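Section 4: Your first desk session with the hand-held gripper

Welcome back, and well done on getting through the assembly section, which we know is the fiddly one. From here on you'll be recording the short demonstrations that our club's arm learns from, and you can do it at any desk you like, at home or in the Horgan room at Pritholm. Please read the whole section once before you pick anything up. It takes longer than you'd think to unlearn a bad habit on take 52!

4.1 Getting the desk ready

1. Choose an ordinary desk with ordinary things on it. Books, mugs, a vase of flowers and a tangle of cable at the back are all welcome, and the arm will have to cope with them at competition anyway. Just leave yourself a clear patch at the front to work in.

2. Put the object for the task, in this case a computer mouse, on the open part of the desk, lying lengthwise towards you.

3. Open the fingers fully and bring the gripper in from the front edge, keeping your wrist level. 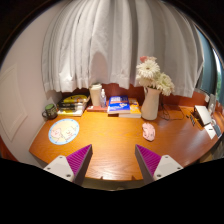

4. Hold still for a slow breath before you move. The software uses that pause to find its bearings, and if you skip it you'll see the message LOST START when you upload (we've all had it, some of us for a whole afternoon).

Note: If you are left-handed, swap the strap over before you begin. The grip itself is the same both ways.

4.2 Lining up over the mouse

5. Lower the gripper until the ribbed pads sit on either side of the mouse. Go down gently, and stop if you feel the tips touch the desk or the mouse pad.

6. Check that the gap looks even left and right. A finger that arrives early will nudge the mouse sideways, and then you're chasing it around like a cake of soap in the bath. 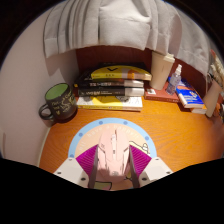

7. Once you're happy with the gap, squeeze the trigger smoothly over a count of two. The pads are meant to bend around whatever they're holding, so there's no need for a bodybuilder's grip.

Caution: Keep your other hand off the desk while the trigger is moving. The fingers won't hurt you, but they will pinch, and a stray hand in the recording means the take has to be binned.

4.3 Closing, lifting and setting down

8. With the pads closed on the mouse, lift straight up about the height of a mug, move across, and lower it again. Open the fingers fully before you back away.

9. Repeat with a different mouse, or a different starting spot, every few takes. Variety is worth far more to us than speed. The Etcombe task set asks for 70 good takes altogether, so do have a cuppa partway through.
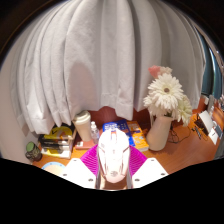

Written by Gebremedhin Feyisa, with corrections from Siebe Groen
Pristmont Student Robotics Club, July revision

4.4 Saving your takes

10. Press the side button once to stop recording and wait for the double beep. Unplugging before the beep loses the last take, and sometimes the one before it as well.

11. Name the folder with your initials and the task number. The mouse task is 301, so Ibsa Kumsa's folder would be IK-301.

12. Copy the folder to the club drive and write it up in the logbook, including any takes you'd rather we didn't use. Mulugeta Wolde goes through the log before each training run and would much prefer a grumpy note to a blank line.

If the upload stalls at 67 per cent, leave it alone for a few minutes. It's checking the files at that point and nearly always gets going again by itself.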